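Print this message | E-mail this message

Re: [ernley-list] Water meter rollout, and what it will "save" us

I've read the Wurer leaflet twice now and I still can't find where the 18 percent comes from. Eighteen percent of what? My bill, the town's bill, the water that leaks under Marinho Street before it reaches any of us?
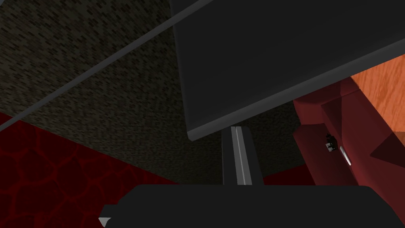
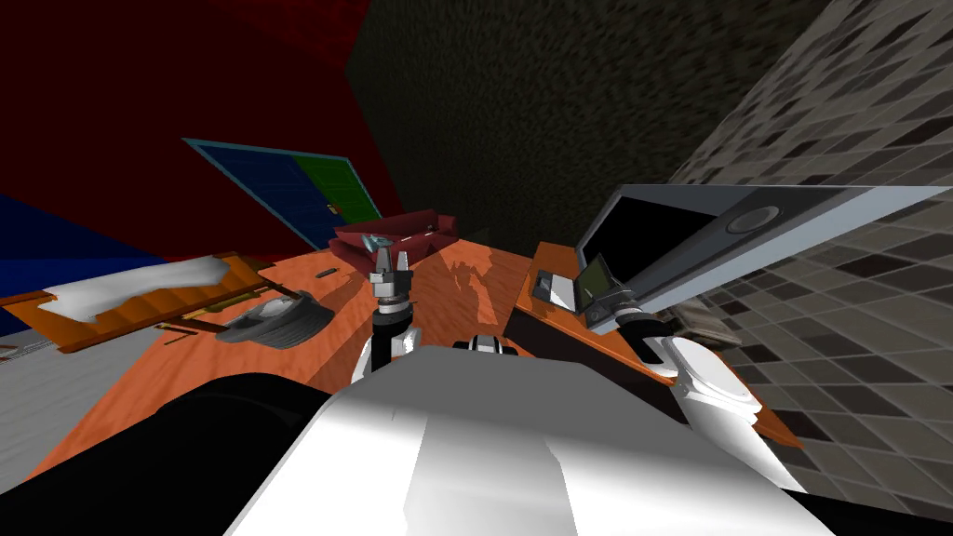
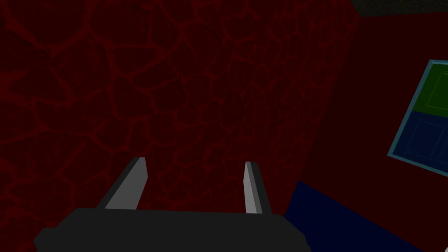 Floarea Husar wrote:

> The savings were worked out from a trial in 196 homes,
> and I was in one of them. My use went down. I don't
> see why everyone assumes the numbers are cooked.

I don't assume they're cooked. I'd like to see them -- all of them. A trial in a wet October, when no one waters a lawn, tells me very little about July. And the people who signed up were people who wanted a meter. Of course they took shorter showers.

The town has 1,484 connections. If the fixed charge goes up by $10 a month for each one, I can work out who saves and it isn't me. Has anyone asked Balletis, who get paid for the install either way, to put the leak figures in writing? I have asked, and got the leaflet again.

Shared 10 times | 3 comments

Comments

The old meters read low. Mine did for years.

Leaflet says "up to." Read it again.

Does the charge apply to an empty house? I can't get an answer on the phone.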